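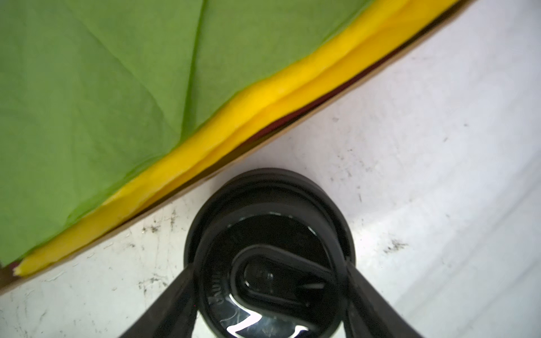

Figure 4.1 A sheet of green fabric with a strip of yellow along one side. Look for the creases.

Chapter 4
How Materials Bend, Fold, and Keep Their Shape

Pick up the nearest piece of cloth and drop it over the back of a chair. It falls into folds at once, and it will never fall into quite the same folds twice. Now try it with a dinner plate. (Please don't try it with a dinner plate.) The cloth and the plate are both solids. Both are made of atoms held together by forces you met in Chapter 3. Yet one of them drapes and the other one shatters, and by the end of this chapter you will be able to say why, and even put numbers to it!

We think this is one of the most enjoyable parts of the whole course. You don't need a lab to begin. Almost every object within reach is an experiment waiting to be run, from the page you are reading to the soles of your shoes, and the same handful of ideas covers all of them.

What you will learn

After working through this chapter you should be able to
explain the difference between stiffness, strength, and toughness;
describe why thin things bend more easily than thick things made of the same stuff;
tell elastic bending from the kind that leaves a crease;
read a simple load and stretch graph;
choose a sensible material for a simple job and defend your choice.

Words to watch for: stiffness, load, elastic, plastic (it has a special meaning here), crease, fiber, grain, drape.

4.1 Three words people mix up

In everyday talk we say a thing is "strong" and leave it at that. In this book we have to be fussier. Stiffness tells you how much a material resists being bent or stretched. Strength tells you how much load it can carry before it gives way. Toughness tells you how much energy it can soak up before it breaks.

These three do not travel together. Window glass is stiff, and a fresh, unscratched thread of it is wonderfully strong, but it is not tough at all, and a small scratch is enough to ruin it. A rubber band is not stiff in the least, but you can stretch it to several times its length and it snaps right back. Nylon rope is strong and tough and only moderately stiff, and climbers are very glad of that, as a little stretch in the rope makes the end of a fall much gentler.

Stop and think: Is a sheet of paper strong? Pull on it evenly from both ends with your fists and you may be surprised how hard you have to pull. Then make a tiny cut in one edge and pull again. We will come back to that cut in Section 4.5, and it is worth the wait.

4.2 Why thin things bend

Suppose you have two strips of the same steel, equal in length and width, and one is twice as thick as the other. You might guess that the thick strip is twice as hard to bend. It is eight times as hard! Stiffness in bending grows with the cube of the thickness, so doubling the thickness multiplies the stiffness by 2 × 2 × 2.

The rule works just as well in the other direction. Slice a stiff material thin enough and it becomes floppy. Glass can be drawn into fibers so fine that they bend around a pencil. Steel can be rolled into foil. When students first meet this idea they often want to know where the stiffness has gone, and the answer is that the material itself has not changed at all. Only the shape has.

Cloth takes the trick even further. A thread is a bundle of thin fibers, and a woven cloth is a crowd of threads that can slide and turn a little where they cross. Each fiber bends easily, and the fibers can shift past each other as well, so the whole sheet drapes. Glue all those fibers together with resin and the sliding stops. You now have a board, the same fibers in the same places, and it will hold up a shelf. 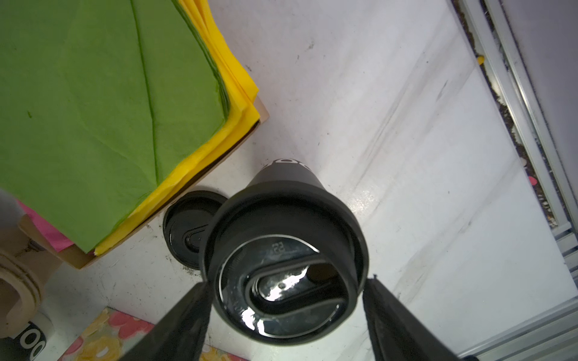 Shape can also bring stiffness back. A flat sheet of thin plastic flops about in your hand, but roll it into a tube and it will stand up and carry a load. Add a rolled rim and the open end resists being squeezed out of round. You can feel this with a paper cup: pinch it halfway down and it gives, then pinch it right at the lip and it pushes back. Curves, ribs, corners, and rims all do the same job, which is to move material away from the middle of the bend. Look at a cardboard box from the side and you will find a wavy layer doing exactly this between two flat ones.

4.3 A worked case: the Barnex bridge test

The Barnex bridge test is a classroom contest that we will use all through this chapter. Each team gets 16 sheets of plain paper and a little tape, and must build a bridge between two desks. Weights are added in the center until the bridge touches the floor or comes apart.

In our trial run at the Wutden workshop, the same stack of paper was used in two ways. Laid flat, the sheets sagged under their own weight and held almost nothing. Rolled into tubes and taped side by side, they carried 2,193 grams before the first tube buckled. A second bridge of the same design reached 2,218 grams. The small gap between the two results matters too, and Section 4.6 shows what you can and cannot conclude from a pair of tests like these.

Before you read on, sketch your own design. Mark where you expect it to fail. Keep the sketch in your notebook, and don't erase it later even if it makes you wince; you will need it for Exercise 9.

4.4 Bending back and staying bent

Press gently on a plastic ruler and let go. It springs straight. Engineers call this elastic behavior: the atoms have been moved slightly apart on one side and slightly together on the other, and they slide home as soon as the load is gone.

Fold a sheet of aluminum foil and let go. It stays folded. Some of the atoms have slipped past their neighbors and settled into new places, and this is called plastic behavior, whether or not the thing is made of plastic. A crease is a record of where a material was pushed past its elastic limit.

Cotton cloth creases for a slightly different reason. Its fibers are held in place by weak bonds between long chains of molecules, and those bonds can let go and form again in a new position. Heat and moisture help them along. That is the whole secret of a steam iron, and it is the first thing we will look into with the load and stretch graphs in the next few pages.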